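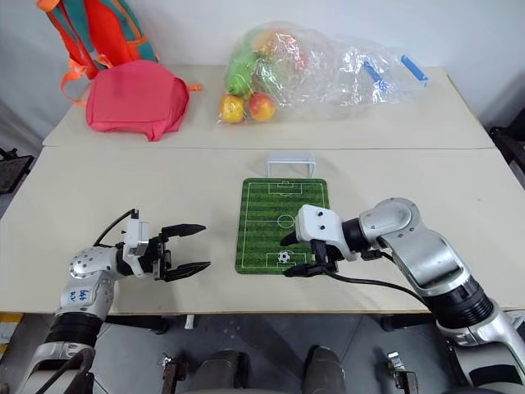
The pitch, center of the table. Bags and fruit on the other one.

Quick one tonight, I have to be up at 6 and there's still laundry.

So the tabletop soccer thing is finally happening. Hadi Karam has been on about it since December and I kept saying no room, no room. Then we pushed the two cream tables together and ok fine. Room.

The mat is the best bit. Green stripes, light and dark like a real mowed field, center circle, boxes at both ends. Rounded corners too. I was all set to order the big Rellon board, the one with legs, and I'm so glad I didnt. Where would it even go. A mat you can roll up and shove behind the door.

Rules so far, subject to shouting:

First to 6 wins.
No blowing on the ball. Chang-ho Baek, looking at you.
Ball off the table = other side gets it.
Fruit stays on the far table. Bags too.

That last one is mine. Someone ate an orange over the pitch on Sunday and I was picking bits out of the edging for ages.

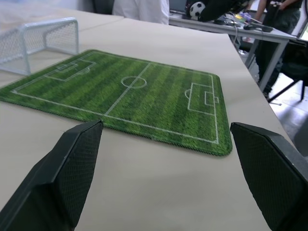
Mat, stitched edge, one of the little mesh goals.

About that edging, it's stitched all the way along and a bit fuzzy, so crumbs love it. Old toothbrush works. Don't use the sticky roller, it pulls the threads up. Ask me how I know.

Goals next. White, mesh, weigh nothing. One sneeze and they've moved. Hadi wants to tape them down, I said not on my tables, so now we're trying blobs of putty under the back bar. Will report.

Also need a proper place for the ball. It's tiny. I've been keeping it in an egg cup and then I go to use the egg cup.

Ok laundry. Scores next time, if anyone remembers to write them donw.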